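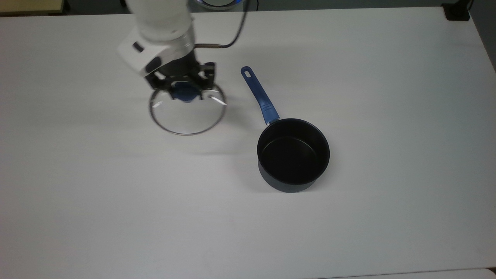
Doltley Kitchen Robotics Group: September progress report

Hi Maja, the handling rules are nearly done! We've settled the grip rule for lids: take them by the knob, one finger either side, and never by the glass. Szymon wanted rim grips allowed for lids without a knob, so that's gone into an annex for now (we argued over it for most of Friday).

The speed limit near people is in as well, set at 100 mm a second, and Akash has rewritten the stop-button check so it fits on one page. Two items are still open: who signs off a changed gripper, and how long we keep the fault log. Felicja is chasing Skostard for their wording on the first. I'd still like a bit of the travel money moved to printing, if you're happy with that.

Roman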